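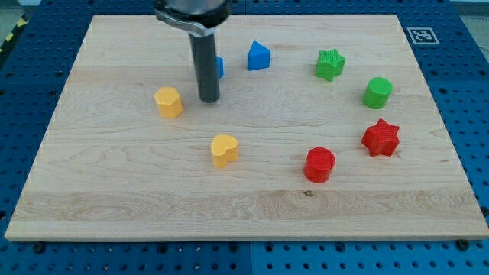 Printed shape blocks on the maple-like board, first layout

To: Taldale makers list
Subject: Re: Shape blocks for the sorting set - surface and sizes

Hello all,

thank you for the answers on Saturday. Please excuse my English where it is stiff.

On the earlier message:

> I like the idea of the set, but I would worry about the tops.
> Our old blocks from the Geneck pattern were rough on the flat
> side and the children scratched the tray with them. Do you sand
> yours? Also, are the stars and the hexagon different enough when
> you only feel them with the fingers? And which color goes with
> which shape? In the Baert set every shape had its own color and
> I found this too easy.

I will answer in the same order.

Sanding: no, until now I do not sand. The texture is easy to see on the yellow hexagon, and on the red cylinder you can find the fine circles of the print lines. The green star has ridges on its top. I tried sandpaper on one spare cylinder and it became dull and whitish, so I prefer to leave the lines. The sides of the green cylinder came out smooth enough for me. If somebody has a good method for the tops which does not change the color, I would be glad to read it.

Stars and hexagon: I think yes, they are different enough. My red star has six points and the hexagon has flat faces, and the hand notices this quickly. The heart is the easiest of all. I am less sure about the triangle, because it has a pointed edge that I find a little sharp. Maybe I will round it in the next version.

Colors: I mix them on purpose. There is a green star and also a red star, a green cylinder and also a red one, and both the heart and the hexagon are yellow. So the child can sort by color or by shape and gets two different answers. The Baert way is good for the smallest ones, I agree.

About cost: the last spool was 635 grams when I weighed it, and after the test prints 473 grams are left. I would like to make 30 blocks for the Skostosano playroom before I buy more - can someone tell me if they want the same colors there, or also orange?

The drawing files are not tidy yet. I will send them to the list when the names of the parts are correct.

With kind regards from the workshop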